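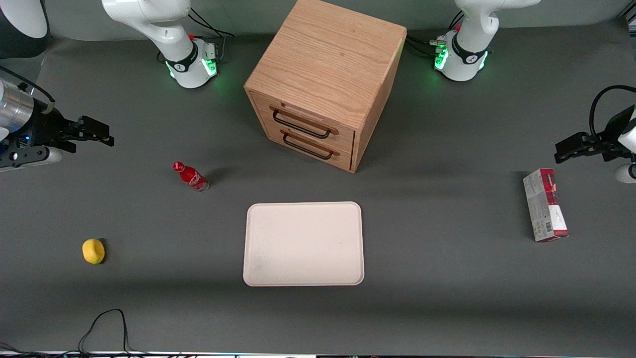 By Abimbola Okeke | 26 September 2023
Reading time: 2 min

A tabletop drawer cabinet is a small case piece intended to stand on a desk, bench or sideboard and to hold minor household goods in one or more sliding drawers. It belongs to the same family as the chest of drawers and the bedside cabinet, from which it is distinguished chiefly by size. The common form is a plain cube or upright box with a flat top and two drawers set one above the other. Light oak with dark metal bar handles is a frequent combination in current domestic examples.

Terminology

Usage varies among makers and retailers. The terms "desk drawers", "mini chest" and "drawer cube" are all applied to the type, and Australian catalogues sometimes list it under stationery storage instead of furniture. Older inventories use "table cabinet", a name that also covers pieces with doors and is therefore less precise.

Construction

The case, or carcass, consists of a top, a base, two sides and a back. In solid timber the corners may be dovetailed, dowelled or mitred with a spline; in cheaper work they are butted and screwed. A horizontal rail or a full dust panel may separate the drawers, although in very small cabinets it is often omitted and the upper drawer travels on timber runners fixed to the sides.

Drawer fronts are either inset, lying flush within the case, or overlaid, covering its front edges. Inset fronts require a consistent gap on all sides and are more readily affected by seasonal movement of the timber. Overlaid fronts conceal small errors of fitting and are usual in flat-packed cabinets.

Oak is valued for its pronounced grain, which on a plain top may appear as long streaks. Where the boards have been selected with care, the grain of the two drawer fronts is matched so that the figure continues from one to the next. The timber is normally finished with hardwax oil or a clear matt lacquer, either of which leaves it pale in colour.

Handles

The bar handle, also called a D handle or U-shaped pull, is fixed through the drawer front by two screws from behind. Mounted horizontally, it can be grasped from above or below and allows the drawer to be drawn with the fingers hooked behind the bar. Long pulls spread the load across the front and reduce racking, the tendency of a drawer to twist and bind when pulled from one side. Knobs and recessed finger grips are the principal alternatives.

Manufacture

Lotico introduced a two-drawer oak cube in December 2014, and Custero followed with a taller version supplied with interchangeable handles. The Pinheiro workshop produced a numbered series of 145 cabinets with hand-cut dovetails. Kotis, which supplied fittings to all three, discontinued its black bar pull after 1320 sets and replaced it with a narrower pattern.

Use and care

The upper drawer is generally given to articles in daily use, such as pens, keys and spectacles, and the lower to heavier or seldom-used items. A tray is often placed nearby to receive objects before they are sorted. The flat top may carry a lamp or a small plant, provided that a saucer or mat protects the finish.

Timber runners benefit from an occasional application of candle wax. Oiled surfaces should be wiped with a barely damp cloth and dried at once, and the oil renewed when the colour begins to look dull.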